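핸드헬드 그리퍼 데이터 수집 키트, 소규모 팀에서 대여해서 쓸 만한가요?

로봇/자동화 게시판 > 장비·키트

Olumide Wike
작성 시각 오후 4시 · 3월

안녕하세요. 소형 포장 라인 자동화를 준비하는 작은 팀에서 일하고 있습니다. 양팔 로봇은 이미 한 대 있는데, 작업을 가르칠 시연 데이터가 거의 없습니다. 지금까지는 원격 조종으로 모았는데 한 건 찍는 데 시간이 너무 오래 걸리고, 조종을 제대로 하는 사람이 저 말고는 한 명뿐이라 진도가 안 나갑니다.

그래서 사람이 손에 직접 쥐고 작업하는 방식의 그리퍼 키트를 알아보다가 Stollton이라는 제품을 찾았습니다. 구매도 되고 대여도 된다고 하는데, 저희는 우선 대여를 생각하고 있습니다. 견적서에 적힌 구성은 다음과 같습니다.

핸드헬드 그리퍼 2개 (좌우 한 쌍)
마커 큐브, 그리퍼에 장착된 상태로 출고
몸에 착용하는 스트랩과 거치대
녹화 상태와 시간을 보여 주는 소형 화면
케이블 일체와 보정용 판
데이터 변환 소프트웨어 이용권 (대여 기간 한정)

대여 기간은 60일이고 연장은 따로 협의라고 합니다. 판매 담당자에게 물어보면 다 된다고만 해서, 직접 써 보신 분들께 여쭙고 싶습니다.

첫째, 카드나 얇은 종이 같은 것도 집히나요? 저희 작업에 안내 카드를 상자에 넣는 공정이 있습니다. 로봇 쪽 집게로는 지금도 잘 안 됩니다.

둘째, 한 테이블에 여러 명이 앉아서 같이 써도 마커 인식이 괜찮은가요? 방이 하나라 사람을 나눌 수가 없습니다.

셋째, 오래 착용하면 얼마나 힘든가요? 거치대 무게가 자료에 안 나와 있습니다.

넷째, 녹화한 데이터를 다른 회사 로봇에 맞춰 변환하는 게 쉬운지도 궁금합니다. 저희 로봇은 Stollton 쪽 호환 목록에 없습니다.

예산 때문에 다음 주 안에는 결정해야 합니다. 비슷한 제품 추천도 받습니다. 미리 감사드립니다.

Liette McIntyre
채택된 답변 · 추천 많은 순 첫 번째

저희 팀이 Stollton 키트를 대여해서 쓰고 있습니다. 사는 것과 빌리는 것을 비교하다가 대여로 갔고, 한 번 연장했습니다. 질문하신 순서대로 적겠습니다.

얇은 물건부터 말씀드리면, 종이 카드는 집힙니다. 다만 테이블에 딱 붙어 있는 카드를 바로 집는 건 어렵습니다. 저희는 카드를 테이블 가장자리까지 밀어서 조금 나오게 한 다음 집거나, 통이나 상자에 기대어 세워 두고 시작합니다. 손가락 패드가 닳으면 미끄러지니까 여분 패드를 꼭 같이 주문하세요. 기본 구성에는 안 들어 있었습니다. 그리고 사람은 집을 수 있어도 로봇이 그대로 따라 할 수 있느냐는 다른 문제입니다. 로봇 쪽에도 같은 모양의 손가락을 달아야 합니다. 이 부품은 대여 품목에 없어서 별도로 구매했습니다. 견적서를 다시 보시고 빠져 있으면 담당자에게 물어보세요.

여러 명이 쓰는 것은 저희도 방이 하나라 처음부터 그렇게 하고 있습니다. 회의용 테이블 하나에 둘러앉아서 각자 자기 앞 물건으로 작업합니다. 물건은 특별한 걸 사지 않고 통, 뚜껑, 나무 상자, 작은 액자 같은 것을 가져다 놓습니다.

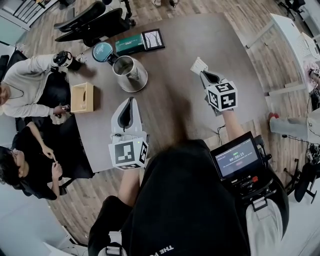
양손 그리퍼로 작업 중. 오른쪽 그리퍼로 흰 종이 카드를 집은 상태이고, 화면의 타이머는 00:00:15.

마커 인식은 생각보다 괜찮았습니다. 문제가 됐던 경우는 두 가지입니다. 하나는 옆 사람 팔이 큐브를 가릴 때이고, 다른 하나는 옆 사람 큐브가 내 화면에 크게 들어올 때입니다. 앞의 것은 자리를 띄우면 줄어듭니다. 뒤의 것은 세트마다 마커 번호가 다르면 소프트웨어에서 걸러집니다. 그런데 대여로 여러 세트를 받으면 번호가 겹쳐서 오는 경우가 있습니다. 저희가 그랬습니다. 신청할 때 "한 공간에서 동시 사용"이라고 적어야 번호가 다른 세트로 보내 줍니다. 이건 설명서에 없고 고객지원에 문의해서 알았습니다.

조명도 보셔야 합니다. 큐브 표면에 빛이 반사되면 위치가 튑니다. 스테인리스 통처럼 번쩍이는 물건을 쓸 때 특히 확인하세요. 저희는 창 쪽 블라인드를 내리고 천장등만 켭니다.

착용감은 사람마다 말이 다릅니다. 저는 한 시간까지는 괜찮고 그 뒤로는 어깨가 뻐근합니다. 고개를 계속 숙이고 있으니 목이 먼저 아프다는 사람도 있습니다. 스트랩 길이는 사람 바뀔 때마다 다시 맞추세요. 귀찮다고 그대로 쓰면 거치대가 기울어지고 화면도 보기 불편합니다. 후드티처럼 두꺼운 옷을 입을 때와 얇은 옷을 입을 때도 길이가 다릅니다. 테이블이 낮으면 더 숙이게 되니 높이 조절되는 테이블이 있으면 그걸 쓰시는 게 좋습니다.

케이블은 단점입니다. 그리퍼와 화면 사이 선이 가늘어서 테이블 모서리나 의자 팔걸이에 걸립니다. 바퀴 달린 사무용 의자를 쓰시면 바닥 쪽 선은 테이프로 고정하세요. 저희는 의자 바퀴로 밟아서 선 하나를 버렸고 교체 비용은 보증금에서 빠졌습니다.

변환은 솔직히 제일 시간이 많이 들었습니다. 내보내기 자체는 버튼 한 번이면 되는데, 호환 목록에 없는 로봇이면 좌표계와 손가락 벌림 값을 직접 맞춰야 합니다. 파이썬을 다루는 사람이 한 명 있으면 며칠 안에 됩니다. 그런 사람이 없으면 유료 지원을 받아야 합니다. 대여가 끝나면 소프트웨어 이용권도 같이 끝나니까, 반납 전에 원본과 변환본을 둘 다 내려받아 두세요.

분량 감을 잡으시라고 적자면, 저희는 첫 대여 기간에 쓸 만한 시연이 402건 나왔습니다. 버린 것은 뺀 숫자입니다. 초반 것은 거의 다 버렸습니다. 시작 자세가 제각각이었고 녹화 버튼을 누르고 나서 물건을 정리하는 사람도 있었습니다. 첫 주는 연습이라고 생각하고 일정을 잡으세요.

대여를 권하느냐고 하시면, 작업 종류가 정해져 있고 기간 안에 몰아서 찍을 사람이 있으면 권합니다. 틈날 때마다 조금씩 찍을 계획이면 구매가 맞습니다. 기간은 장비를 받은 날이 아니라 출고일부터 계산하니 그 점도 확인하세요.

Hotley
답변 · 추천 적음

Stollton은 안 써 봤고 Gosselin에서 나온 걸 썼습니다. 그건 마커 없이 카메라만으로 위치를 잡는 방식이라 큐브가 안 달려 있어서 손에 쥐기는 편합니다. 대신 벽이 밋밋한 방에서는 위치를 자주 잃어버렸습니다. 대여는 없고 구매만 됩니다.

종이는 저희도 애먹었습니다. 그냥 두꺼운 카드로 바꿨습니다.

가격은 Gosselin이 더 비쌌던 걸로 기억하는데 지금은 모르겠습니다. 견적 받아 보세요.

Natodton
답변

다른 분이 자세히 쓰셔서 계약 쪽만 보태겠습니다. 저는 장비 구매 담당이고 직접 착용해 본 적은 없습니다.

대여 계약서에서 볼 것은 파손 기준입니다. 저희가 받은 계약서에는 손가락 패드가 소모품으로 되어 있고 마커 큐브는 소모품이 아니었습니다. 큐브는 긁히기만 해도 파손으로 처리될 수 있으니 받자마자 사면을 다 찍어 두고 반납할 때 비교하세요. 떨어뜨리면 모서리부터 상합니다.

촬영에 같이 있는 사람들 동의도 미리 받아 두시는 게 좋습니다. 한 테이블에 여럿이 앉으면 옆 사람 얼굴이나 휴대폰 화면이 녹화에 들어갑니다. 저희는 나중에 그것 때문에 일부를 못 썼습니다.

연장은 끝나기 전에 신청해야 같은 단가가 적용됩니다. 지나고 나서 신청하면 새 계약으로 봅니다.

Olumide Wike
작성자 댓글

답변 감사합니다. 로봇 쪽 손가락이 별도라는 건 전혀 몰랐습니다. 견적서를 다시 보니 정말 빠져 있어서 담당자에게 메일을 보냈습니다. 여분 패드도 같이 넣어 달라고 했습니다.

Liette 님, 하나만 더 여쭙겠습니다. 마커 번호가 겹치게 왔을 때 교환하는 데 오래 걸렸나요? 저희는 2세트로 신청할 생각입니다.

Liette McIntyre
댓글

교환은 안 하고 큐브에 붙이는 마커 스티커만 새로 받았습니다. 붙이고 나서 보정을 다시 해야 하는데 설명서에 순서가 나와 있습니다. 스티커가 조금이라도 들뜨면 인식이 흔들리니 모서리를 잘 눌러 붙이세요. 신청서 비고란에 미리 적으시면 이럴 일이 없습니다.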